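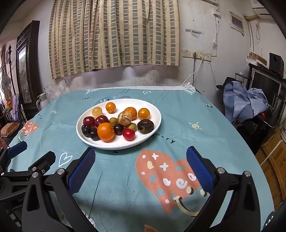 My sister called last night and asked whether they had replaced me with a robot yet, and I laughed, and then I spent so long explaining why it isn't that simple that her dinner burned. So I thought I'd write it down properly, for her and for the rest of you who keep asking!

For anyone new, I've been at Robichaud's for 18 years, packing fruit for gift baskets and for the offices in Stamurthorpe that like a full bowl at reception. In August the owners signed up with a company called Kosmont, and now part of my shift goes to teaching. I hold a gripper in each hand, the same kind of fingers the machine will have, and I pick up fruit and put it down again, and the recordings go off to Kosmont so that the arm can learn from them. That's the whole job. Pick up, put down, start over.

I was bad at it. I have handled fruit most of my grown life and I could not pick up a plum. With your own hand you know how ripe a thing is before you've thought about it, and your thumb eases off by itself. With the grippers you get a little of that through the handle, but it comes late and it comes faint, like talking to somebody through a door. I squeezed too hard, then I got shy and didn't squeeze enough, and I chased one plum right across a plate and onto the floor. Shirley Turcotte, who has the station next to mine and has been there even longer than I have, was very kind about it for a minute or so and then she wasn't kind at all.

Oranges are easy, by the way. That dimpled skin gives you something to hold. It's the shiny, smooth fruit that wants to get away from you, and anything small that has settled down between two bigger things, so you have to come in from above and sort of talk it out. We do mixed plates because a customer's basket is mixed, and a machine that has only met oranges would be no use to us (or to them). Wrinkled ones go in too. I used to reach for the prettiest piece first without noticing, and now I make myself go for the awkward one.

What has it changed? Well, more than I expected and in odd places. My wrists hurt less, but my shoulders hurt more. I talk less while I work, and I miss that. Packing was always a chatty job, you could do it and hear all about somebody's nephew's wedding, but with the grippers I have to look at what I'm doing every second. Shirley and I have taken to saving things up for the break, and then we both talk at once.

The other change is harder to put. I was never asked how I do my job before. I was shown once, by a woman who retired years ago, and after that I just did it. Now there's a young man from Kosmont on the phone wanting to know why I turn a pear before I set it down, and I had to stop and think, and the answer is that I'm putting the bruise underneath, or making sure there isn't one. He was so pleased with that! I went home feeling rather clever, and then a bit uneasy, as though I'd given away a recipe.

Because yes, we do worry. When the Pelirmont warehouse put in their machines, 3 people on the late shift were moved to the loading side and one of them left soon after. The owners have told us the arm is for the heavy weeks before the holidays, when we can't get enough hands, and that the baskets will still be finished by people. I believe they mean it. I also asked for it in writing, and Shirley asked too, and we have a letter now. It's a short letter, but I keep it in the drawer with my good scissors.

I've asked for one more thing, to have the teaching hours paid at the trainer's rate, seeing as it is training. No answer so far. I'll let you know what they say, and yes, Denise, I'm still making the pies for Sunday lunch at yours, so please buy the butter.

Last updated: October 2, 2024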